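Topic: Resin-bound paths, is anyone actually happy with theirs?

Park and Green Space forum > Surfacing and paths

The council wants to put a sealed path across our park and the Friends group has been sent a glossy leaflet from a firm called Tulon. It says the surface "breathes", never puddles and lasts decades. I've read it twice and can't find a single park named in it. The ground in question is dry sandy stuff with trees dotted over it, and people have walked on it for years without a leaflet.
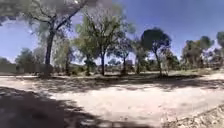 Posted by catriona_moynihan
May 2018
Member, 68 posts

Quote was over 2,000 pounds just for the survey. Has anyone had one of these down long enough to judge? I don't mean a year.

---

innesgunn wrote:
We had Tulon do 700 metres. It's fine. Pushchairs and wheelchairs can get across in winter, which they couldn't before. I think you're being a bit hard on them.

---

estska wrote:
"Fine" after how long, Innes? Ours looked lovely until the roots got under it. Then there was a ridge you could trip over and the firm said roots weren't covered. Read the small print on trees before anyone signs.
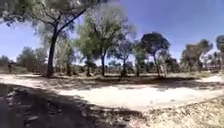 And ask who pays for patching. We were told the colour would match. It doesn't.

---

innesgunn wrote:
Two winters. And our route was moved away from the trunks, so perhaps yours was just badly planned?

---

catriona_moynihan wrote:
Two winters isn't decades though, is it. I take the point about wheelchairs, and if that were the council's argument I'd listen. Their letter only talks about "visitor experience".

---

sarkozi_b wrote:
Have you asked for a price on rolled gravel? Half the cost here and you can rake it yourselves.

---

innesgunn wrote:
Try pushing a wheelchair through it.

---

catriona_moynihan wrote:
I'll ask for both prices, and for the tree clause in writing. Not holding my breath.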